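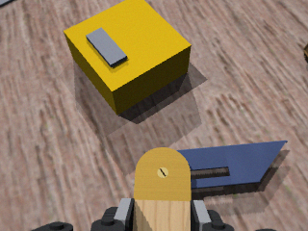 Gripper view in the Rillwood scene, with the fingers on either side of a wooden piece.

4. Loading the Rillwood scene and making your first pick

By now you should have Purico installed and the license key pasted in (if not, go back to section 3, it's short). The Rillwood scene is the one I start everybody on. It's a simulated workbench with one arm, a bunch of tools and some wooden blocks, and it's forgiving enough that you can mess around for an evening before you have to learn anything properly.

4.1 Getting the scene open

1. In the Scenes tab, click Get More and pick Rillwood. The download is 668 MB, so go make coffee if your connection is like mine.

2. Once it says Ready, double-click it. The first load compiles all the wood and floor textures and took 53 seconds on my desktop. After that it's quick.

3. Set the main view to Room. You want the whole table and the arm on its black pedestal. If all you see is wood grain, you're still in the gripper view – press V to switch.

4. Press Home. The arm goes to its rest pose and the speed slider drops back to the default.

Note: Home does not put the objects back. For that you need Reset Objects, under the Scene menu. I mixed these two up for most of March and thought the program was broken.

5. Look at the bench before you move anything. Find the little brown box with the green band, because that's your target, and then find the tan blocks. The knife, the rulers, the gray bar and the yellow box can all be left alone for now.

6. Open the gripper with O and bring it over the brown box with the arrow keys. Stay high. Doing this once by hand gives you a feel for how far the arm travels per tap.
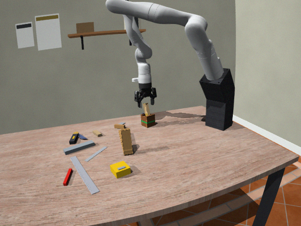
4.2 Picking up a block by hand

1. Choose a block with clear space on both sides. Standing ones are easier to grab than flat ones, but they also tip if you brush them.

2. Switch to the gripper view and turn the wrist with Q and E until the fingers line up with two flat faces of the block. Shadows help a lot here, so please don't turn them off to save frame rate!

3. Lower with Page Down. Tap it, don't hold it.

CAUTION: With Collisions set to Soft, the fingers can sink a little way into the table and you won't get a warning. Set it to Firm before you record any run you plan to use on a real arm.

4. Press C to close. The grip bar at the bottom of the window should go green and stay there. I leave grip force at 17, and more than that tends to make the smaller blocks squirt out sideways.

5. Raise with Page Up until the block is clear of everything, then go back to the Room view and steer toward the box. Come in from above, with the low end of the block over the opening, and take your time on the last bit.
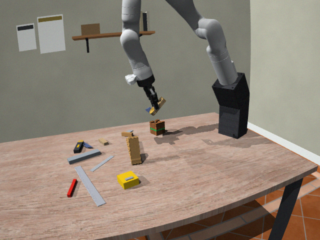
If you lose your nerve halfway, press Space and the arm just holds where it is for as long as you like. I do this constantly. You can swap views, check the height readout, even go eat dinner, and then press Space again and carry on. The recording skips the pause, so your saved run won't have a big dead spot in the middle.

6. Press O to let go, then save with Ctrl+S. Runs go into the Olivares folder inside your documents (that's the old project name and they never changed it).

Note: a saved run can hold up to 800 steps. A careful pick and place fits easily, but if you wander all over the table first you may hit the limit, and the end of your run gets dropped.

Section 5 covers replaying a run with the blocks moved to new spots.

Filed under: Robot Arms > Software > Setup Guides

3 comments

benchrat_tom
Does V work for anyone on a laptop? Mine only switches views if I click in the window first.

Pilar Barrientos
Same for me, Tom, it needs the click. Thanks for the Home vs. Reset Objects note, I'd been closing and reopening the whole scene every time. Is the Nerovcombe scene set up the same way or does that one need its own section?

dkw
Grip 17 is too low for the tall block on my setup, I use more. Otherwise good guide.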